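3.2 Placement of Networking Equipment in the Home

The household survey described in Section 3.1 asked respondents where their main wireless router was kept, how long it had been there, and who had chosen the spot. We expected that most people would have thought about signal strength when they picked a location. The answers did not support this. Of the 2587 completed forms, 1552 named the position of the wall socket or the incoming line as the main reason for the placement. Signal coverage came second, and appearance came third. Respondents could give only one main reason, so the figures do not show how often two or more reasons were at work together.

The result was much the same in the two towns where we collected data. Drukska has mostly older apartment blocks, with thick inner walls and one incoming line per unit, usually near the front door. Masanja has newer row houses, and the line normally enters through the living room. In Drukska, people who kept the router in the hallway reported weak service in the bedrooms more often than any other group. In Masanja, complaints were spread more evenly through the house, and the upper floor was mentioned most.

Living rooms were the most common location in both towns. Within the living room, the television cabinet was the usual choice, followed by a bookshelf and then the floor. The television cabinet is convenient. It is near power, it is often near the incoming line, and it already holds other equipment with cables. It also has drawbacks, which are covered in the wireless planning literature but seem to be little known among the people who live with them.

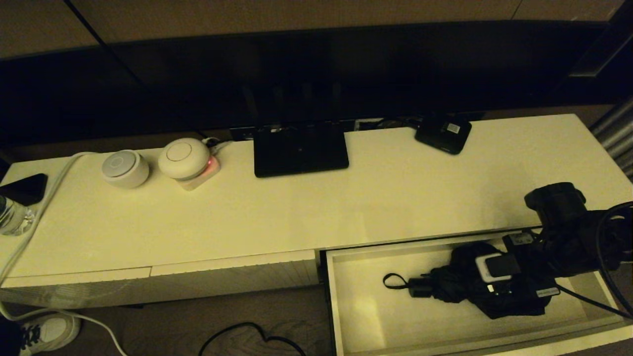

Figure 2. Devices placed at the back of a cabinet top, near a television screen.

The first drawback is the large flat surface of the television itself. A modern set contains metal layers and shielding that weaken and reflect radio signals, and the effect is greatest for equipment placed directly behind or right up against it. The second is crowding. When a household adds a speaker, a hub, or a second access point, the new item tends to go beside the old one, where there is already a free socket. In Figure 2, two round white devices stand next to each other toward the back edge of the cabinet. Where both units in such a pair transmit in the same band, moving one of them a short distance away can reduce interference at no cost. The third drawback is height. Cabinets of this type are low, and a signal that starts low must pass through more furniture before it reaches the rest of the home.

We asked a follow-up question about status lights. Many respondents said that they looked at the light on a device only when something had already stopped working. Several added that they did not know what the colors meant and had thrown out the leaflet that explained them. Makers do not agree on a single color code. Red may mean a lost connection on one product and simple standby on another, and a respondent who had changed providers could easily carry the old meaning over to the new device. For this reason we did not treat reports of light color as evidence of a fault, and these answers were left out of the analysis in Section 4.

Respondents who had moved their router at least once were asked why. The most frequent answer was that furniture had been rearranged for some other purpose. Poor service was given less often, and advice from the provider was rare. Customers of Renora, the smaller of the two providers in the study area, were more likely to have received a printed placement guide with their equipment. They were no more likely to have moved it. Ponix customers received a link to the same kind of advice by text message in September, after most of the forms had been returned, so we cannot say whether the message had any effect.

14 shares · 3 comments

3.3 Interviews

To learn more about how these choices were made, we held 29 interviews with people who had completed the survey and agreed to be contacted. Interviews took place by telephone. Each followed the same list of topics, but the interviewer was free to change the order. Notes were typed during the call and checked the same day.

Three points came up repeatedly. The first was that the person who installed the equipment was often the only one in the household willing to touch it. Other members described the router as something that should be left alone, and some were afraid that unplugging it would erase the settings. The second was cable length. The cable supplied in the box was treated as a fixed limit, and few people had considered buying a longer one. The third was that hidden placement was seen as tidy. Closed cupboards, baskets, and the space behind the television were all mentioned as good places for a router by people who also reported slow service.

We did not measure signal strength in the homes of the people interviewed, so their reports of slow service could not be compared with readings. Some of the trouble they described may have come from the line or from an old laptop. The field measurements presented in Section 4 were made in a separate group of homes in Masanja, where the position of the router was changed in steps and the other equipment in the room was left where it stood.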